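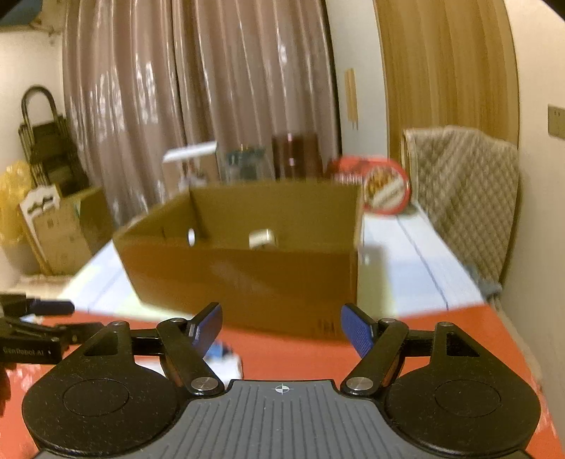 Is the full packing service worth paying for?

Simão Mota
Posted 13 Jan 2021

We're moving from Wivcombe to Plorkilside, one-bedroom apartment to a slightly bigger one. I asked Gralum for a price and the woman on the phone spent most of the call selling me their full packing service. It brings the total to $3000. She said "most breakages happen in boxes packed by the owner," which sounds like something a company that sells packing would say. When I asked where that came from she told me it was "industry knowledge."

She also wanted $134 for a box kit. Boxes, tape, paper and a marker. I can't see what a kit does that boxes from the liquor store don't.

Has anyone here paid for packing and been glad of it? I'd like to hear from people who got the bill, please, and not from anybody's cousin in the business. We have a lot of kitchen stuff, one big mirror, and the usual drawers full of who knows what.

Joana Sampaio

I paid for it once and wouldn't again. They were quick, I'll give them that, but quick meant the kitchen trash got wrapped in paper and sent along with the plates. Every box was marked MISC. I spent longer unpacking than I would have spent packing.

On the breakage line, ask what their coverage pays. The basic kind usually goes by weight, so a light, expensive thing gets you next to nothing. Some companies will also turn down a claim on a box you packed yourself unless the outside is damaged. That's the one real argument for letting them do it, and notice she didn't make it. Get the terms in writing before you decide.

Skip the kit. Do buy decent tape - the cheap stuff lets go overnight. For the plates you want small boxes, stood on edge with paper between. Liquor store boxes are fine for those if they're clean. Pay for a proper mirror carton and nothing else.

For the drawers, small electronics go in one box with their cords, and take the batteries out of remotes first. I left mine in for a move in May, the box sat in storage all summer, and two of them leaked. Put the batteries in a separate bag with the ends taped over. 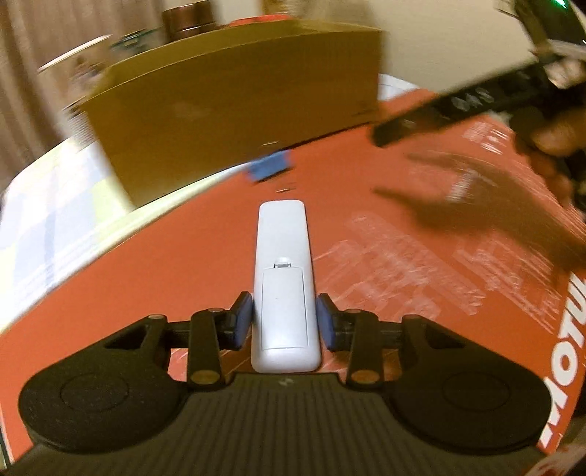

Parviz Kazemi

I don't buy the battery thing for a move across town. If the boxes are getting opened the same week, leave them in. Storage is a different matter, agreed.

I'd worry more about the $3000. Does that include stairs? Is it a fixed price or an estimate? Mine was an estimate and it grew.

Zulmira Teixeira

we did it ourselves, 13 boxes and a borrowed van, nothing broke except a lamp I never liked. just use towels

Simão Mota

Thanks. I called back about the coverage and got "it's all in the paperwork," so I've asked for the paperwork. It's an estimate, by the way, and stairs are extra. Getting a second price before I sign anything.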